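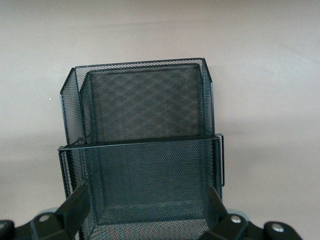
Black mesh desk organiser, tall section at the back and a shorter one in front.

Clastholm Business Centre, first floor
Office safety inspection checklist, with comments
Inspection date: 2023-07-17
Checklist version: 61

1. Entrance and corridor

Floor covering sound, no raised edges: Yes
Route to stairs clear: No
Comment: Two boxes of copier paper left outside the store cupboard. Moved during the inspection. Deliveries should go straight into the cupboard, and the person who signs for them is responsible for that.

Corridor width kept to 1000 mm or more: Yes, once the boxes had gone.

Lighting working: Partly
Comment: One tube flickers near the Drollcombe side door. It was on the November list as well. Please chase the landlord and write the job number on the back of this sheet.

2. Desks and storage

Nothing stored under desks where feet go: Yes

Scissors and blades put away or kept point down: Yes
Comment: Pots and organisers are fine for this as long as they are deep enough not to tip. Craft knives need the blade drawn in first.

Shelves fixed and not overloaded: No
Comment: Top shelf in the Szczepańska office is bowed. Take the lever arch files off it and spread them over the lower two. Nothing heavy to be kept above 2000 mm.

Step stool available and in good order: Yes, one rubber foot worn. Order a set.

3. Walls, fixings and things hung up
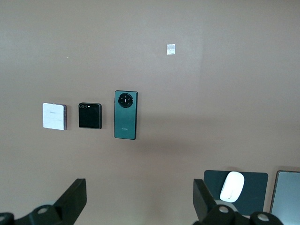 Anything fixed to a wall at work has to stay there when someone brushes past it or leans on it, and it must not block a switch, call point or sign. Press each item lightly at the corners and look for movement. Check for trailing leads while you are there. Where several pieces hang together, as with the three phone-like units in a row, each one higher than the last from left to right, test every one separately and give each its own line on the sheet. Old bits of tape or stickers, such as the small white square near them, should be peeled off before the next repaint.

Noticeboard secure: Yes
Fire action notice filled in and readable: No
Comment: Assembly point still shows the old car park. Reprint.

Picture hooks and screws: 25 mm minimum into the plasterboard plugs. Funel plugs are in the tool drawer, second tray.

4. Electrical

Plugs and leads undamaged: Yes
Extension leads plugged into other extension leads: None found
Kettle and microwave labels in date: Microwave yes, kettle label missing
Comment: Kettle to be tested before it goes back on the worktop.

5. First aid

Box in its place and sealed: Yes
Eyewash in date: No, replace both bottles
Accident book in drawer: Yes

Actions outstanding: light tube, top shelf, stool feet, fire notice, kettle, eyewash.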